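Senad Nikolaidis does not believe in the four-day week, or at least he does not believe in the one he has been sold. He runs the back office at Petek, a firm that sells kitchen fittings by post from an industrial estate outside Trimdale, and in July he agreed to try it with his own team. I went to see him because I had read the cheerful version in a newsletter and wanted to know what had been left out.

"Quite a bit," he says. He has a printed copy of the newsletter on his desk and has underlined things in it. "It says we got the same work done in less time. Who measured that? I didn't. I was asked how I felt on a scale of one to five."

The scheme came from a consultancy called Iker. Its adviser, Joaquín Quiroga, gave a talk in the canteen and told staff that most of a working day is wasted. Nikolaidis says he found this rude. He also found it hard to check. "He had a slide with a clock on it and a big slice coloured in red. I asked where the red slice came from and he said it was well established."

I put this to Quiroga by phone. He was friendly and spoke for a long time. "People resist because they are used to being tired," he told me. When I asked for the source of the red slice he promised to send it. What arrived was a link to another newsletter, which quoted a survey of 114 managers, all of whom had signed up for the course.

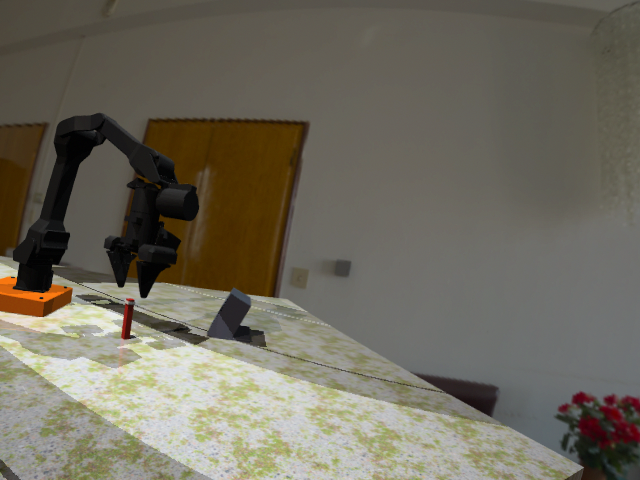
I am not against shorter hours. I would like them myself. But the claim on offer is a large one, that a company can drop a fifth of its week and lose nothing, and a claim of that size ought to come with more than smiling faces.

At Petek the lost day went somewhere. Nikolaidis keeps a notebook of unanswered customer letters, a habit from his first job, and it got fatter. "We used to carry 500 over at the end of a month. By the end of the trial it was 900. You can say that's the summer, and maybe it is. I'd want to see another summer." Lunch got shorter too. Two of his team began logging on from home on their day off, which they did not mention in the feedback forms.

Did they enjoy it, though? He thinks about this longer than anything else I ask.

"Yes. Some of them loved it. One chap takes his mother swimming at Hirkidberg now, and I'm not going to be the one who stops that." He shrugs. "So pay for it. Hire another person and call it a benefit. Just don't tell me it's free."

Quiroga calls this old-fashioned. Iker has 10 firms in its next round, he says, and not one has asked to drop out. I asked how many had started. He said the round had not begun yet.

Petek will decide after the winter rush. Nikolaidis has asked for the post to be counted properly this time, by someone outside his department, and is waiting for a reply.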